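Griltis is hiring a drone pilot who does not mind walking

Field Inspection Pilot, full time
Posted September 4, 2019

Griltis flies small drones around large, smelly, expensive things owned by energy companies. Mostly these are storage tanks, flare stacks and long stretches of pipe. Our clients would like to know whether any of it is rusting, leaking or being nested in, and they would prefer to find out without shutting down or putting a person on a rope. You would be the person standing at the bottom with the controller.

We should be clear about the flying. You will do some. On a good day you will be in the air for two hours, and the remaining six will go to safety briefings, gate passes, batteries, waiting for the wind to settle and driving to the next site with a sandwich in your lap. Last year our crews covered 2490 miles of pipeline and filled out what felt like a form for each one.

What you will be doing:
Planning and flying visual and thermal inspections, usually with one other crew member
Looking after two aircraft and more chargers than seems reasonable
Sorting images at the end of each day and loading them into Tunuseo, our reporting software, which has moods
Explaining to site managers why you can't fly in that, while they look at the sky and say it seems fine

Our biggest contract is the Poter tank farm, where we have 100 tanks to get through before the weather turns. Whoever takes this job will start there.

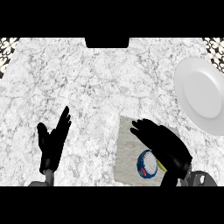
After Poter, the work moves to the Erraji gathering lines and gets a lot more rural. Expect ten nights a month away from home. We pay for the motel and we have stopped booking the one by the truck wash.

You will need a current remote pilot certificate, a driver's license with nothing too interesting on it, and at least a year of paid flying. Weddings count, a little. Experience around oil and gas sites is a plus, but we can teach you where not to stand. You must be able to carry a 40-pound case up a gravel slope and still be polite at the top.

Pay is $2239 every two weeks, plus a daily meal allowance when you travel. Health insurance starts the first of the month after you join. Boots are on us, up to a price Hazem considers sensible.

To apply, send a resume and one inspection report you wrote yourself to Hazem Bouzid, Flight Operations. Please take the client's name off it first. We notice when people don't. Highlight reels set to music will be watched at lunch and will not affect your score in either direction.

Interviews run through the end of September. Ehab El Sherbiny, our chief pilot, handles the flight test, which lasts forty minutes and includes a landing he will describe as easy. Quote job number 3757 in the subject line. No recruiters.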